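Jumora見学メモ 家事ロボットはもう働けるのか

2026年6月15日、行ってきました。Jumoraの公開見学日。忘れないうちに書く。帰りの電車で半分、家で半分。文章が荒いのはご勘弁を。

きっかけはメルマガの抽選。外れると思ってたら当たった。しかも午後の回。午前の回は工場ライン寄り、午後は家事寄りと聞いていたので、これは助かった。うちの読者はご存じのとおり、こちらの興味は「家の片づけを機械に任せられるのか」、その一点なので。

場所は駅からバス。バス停の名前がビルの名前と違うので注意。一つ乗り過ごして歩いて戻った。受付で名札と青いスリッパを渡される。荷物はロッカー。ロッカーは100円玉が戻ってくるタイプ。

最初に座学。会社の説明は短め。もともとは倉庫向けの搬送台車を作っていた会社で、家のなかの仕事に手を出したのはここ数年とのこと。案内役はYaowalak Phuthongさん。タイ出身で、日本語がとにかく速い。質問にもすぐ返ってくる。資料は英語だったけど、口頭の説明だけで十分わかった。

座学でメモした話。

・家のなかで一番むずかしいのは洗濯物、二番目が台所。これは予想どおり。
・意外だったのは「物をどけて拭く」がまだ苦手という話。拭くだけならできる。どけるのもできる。続けてやって、元の位置に戻すところで成績が落ちる。
・社内では作業を細かく切って練習させている。家事向けの課題は全部で200。うち「棚の上・台の上」が一番多い。
・練習の記録は1,880回分たまっていて、そのうち最後まで人が手を出さずに済んだのが1,448回。

1,448÷1,880で77パーセント。電卓たたいた。高いと見るか低いと見るか。隣の席の男性は「四回に一回近く失敗するなら自分でやる」とバッサリ。こちらは逆に、思ったより行ってるなという感想。ただし課題は簡単なものも混ざっての数字なので、そこは割り引いて聞くべき。Phuthongさんも自分からそう言っていた。

質問タイムで「何をもって成功なのか」を聞いた。物が指定の場所にあって、倒れていなくて、ほかの物に触っていないこと。三つ目が厳しいらしい。腕の途中がうっかり隣の物をこする、というのが失敗の定番だそうです。

そのあと見学。廊下を抜けて、住居を模した区画へ。これが思った以上に普通の家だった。展示場のモデルルームみたいなのを想像していたら、もっと生活っぽい。寝室があって、白い収納があって、壁にスイッチが並んでいて。うちの実家より片づいてるけど、まあ家です。

見たのは白いキャビネットの上の課題。テレビのリモコンだのスピーカーだの、どこの家にもある細々したもの。これを取ったり並べ直したりする。地味。とても地味。でもこの地味さが見たくて来た。

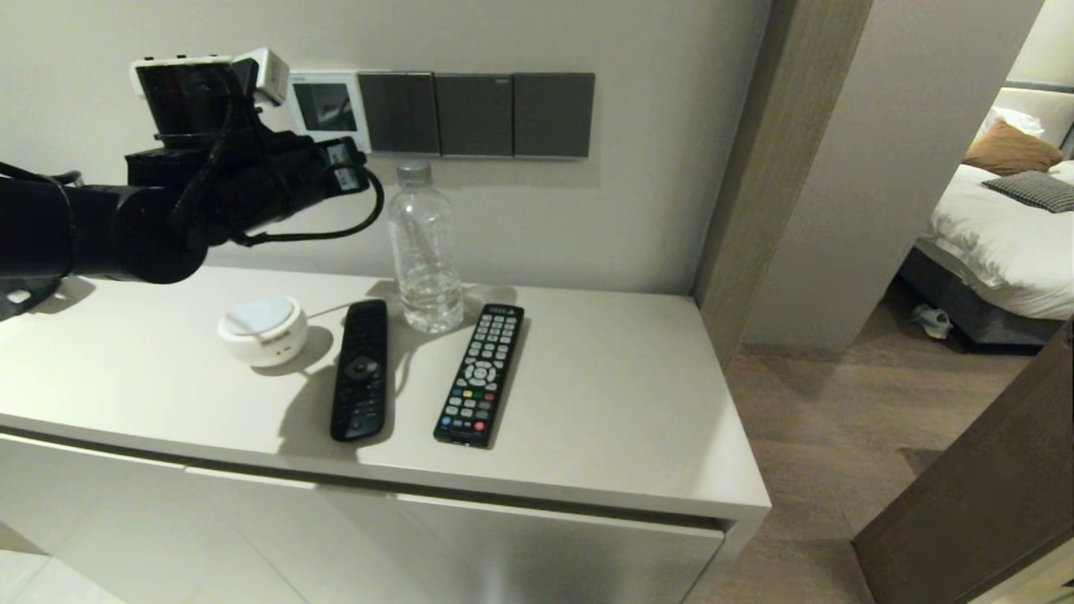
白いキャビネットの上での課題。黒いアームと、リモコン2本、水のボトル、スマートスピーカー。

近くで見て思ったことをいくつか。

まずリモコン。二本とも黒くて、細いのと幅広のがある。人間なら考えもせずにつまむけど、平たくて低いものは指を横から差し込む隙間がない。聞いたら、やはり薄い物は嫌な相手で、つかむ向きを間違えると台の上を滑って逃げるという。長い辺をまたぐように上から挟むのが正攻法。ボタンを押してしまうのはどうするのか、と聞いたら「押します」と即答。笑った。テレビがついてもいい前提で練習しているそうです。家だったら夜中に困るな。

次にボトル。透明で、水が途中まで入っている。透明なものは機械の目には見えにくい、という話は前から読んでいたけど、現物を前に説明してもらうと納得する。向こうの壁が透けるので、どこまでがボトルでどこからが壁か迷う。キャップは不透明なので、そこを手がかりにする方法を試しているところ、とのこと。それから中身。量によって重さも重心も変わる。空、少し、半分、満タンの4段階で練習しているそう。満タンが楽で、少しだけ入っているのが一番いやらしいらしい。これは聞くまで考えたこともなかった。

スマートスピーカーは丸くて白くて、白いコードが壁のほうへ伸びている。問題はこのコード。本体を持ち上げれば当然コードもついてくる。隣の物に引っかかる。床の物を片づけるロボット掃除機でコードに泣いた人は多いと思うけど、台の上でも同じ話になるんだなと。今のところ「コード付きの物は動かさない」と決めて、その周りだけ片づける課題にしているそうです。正直な割り切りで、好感が持てた。

あと壁が近い。キャビネットは壁際に置いてあるので、奥の物を取ろうとするとアームの先も壁に近づく。壁には操作パネルやスイッチもある。これ、自分の家で考えるとぞっとする。照明が勝手に消えるくらいならいいけど、給湯だの床暖房だのを触られるのはごめん。質問したら、スイッチの前には「入ってはいけない空間」を設定できると。設定は誰がやるのかと重ねて聞いたら、今は技術者。お客さんが自分でやれるようにするのは次の段階。

ここが結局、この日いちばん大きい引っかかりでした。腕が動くかどうかより、家に来たとき誰がその家のことを教えるのか。家具の高さ、触ってほしくない物、置き場所の決まり。引っ越し屋さんに指示を出すのだって疲れるのに。

速さについて。説明では、物をひとつ動かすのに人の何倍もかかるのが普通だそう。急がせると失敗が増える。留守中にやってくれるなら遅くても構わない、という意見が見学者から出て、何人かうなずいていた。こちらも同意見。昼間のあいだに台の上が片づいていれば文句はない。ただ、留守中に何か倒したらどうするんだという反論も出て、しばらく盛り上がった。水のボトルが倒れたらリモコンが死ぬ。確かに。

寝室のほうの課題も少し説明あり。ベッドまわりはクッションを戻すところまではやっているが、シーツを整えるのはまだ研究の段階。布は形が決まってないので別物だと。洗濯物の話と同じところに戻ってくる。

休憩をはさんで、最後は協力会社のコーナー。駆け足。

Petusum:指先に貼る滑り止め素材。サンプルを触らせてもらった。消しゴムみたいな手触りで、少しペタつく。ほこりがつくと効きが落ちるので交換が前提。交換の目安は聞きそびれた。

Saengthong:店舗向けの品出し。Phuthongさんが以前いた会社だそうです。棚の商品を前に引き出す作業に絞っていて、話としてはこちらのほうがずっと現実的に聞こえた。棚の寸法がそろっている、商品の形がわかっている、夜は人がいない。家と条件が違いすぎる。8月から小さな店で試すとのことで、続報があればまた書きます。

Bultex:ケーブルと関節カバー。パンフレットだけもらってきた。まだ読んでない。

アンケートに「いつ頃なら家に入れたいか」という欄があって、しばらくペンが止まった。欲しいか欲しくないかで言えば欲しい。台の上の片づけだけでも、毎日のことなので。でも今日の説明を聞いたかぎり、家のほうを機械に合わせる手間がまだ大きい。コードを束ね、透明な物をしまい、壁から家具を離し…って、それをやったら片づけは終わっている気もする。結局「一人で起き上がれない家族がいたら今すぐ、自分だけならまだ」と書いて出した。

値段の話は出ませんでした。聞いた人がいたけど「まだ売り物ではないので」と。そりゃそうか。

個人的なまとめというほどでもないメモ。

・お店の品出しは近い。家の台の上はもう少し。洗濯物は遠い。
・薄い物、透明な物、コード付きの物。この辺が今の壁。
・失敗の中身を隠さず話してくれたのがよかった。動画だけ見ていたら印象がだいぶ違ったとおもう。

これから行く人へ。スリッパが大きいので小さめの人は室内履きを持参したほうがいいです。撮影は住居区画のみ可、協力会社コーナーは不可。質問は見学中にどんどんして大丈夫。座学の部屋は冷房が強いので羽織るもの必須。飲み物は持ち込めるけど、住居区画の手前で置いていくよう言われます。トイレは受付の奥、見学が始まると戻りにくいので先に。

お土産は指先素材のサンプルとボールペン。ボールペンは早速インクが出なくなりまた。次回の募集はメルマガで案内が出るそうなので、出たらこのページの下に追記しておきます。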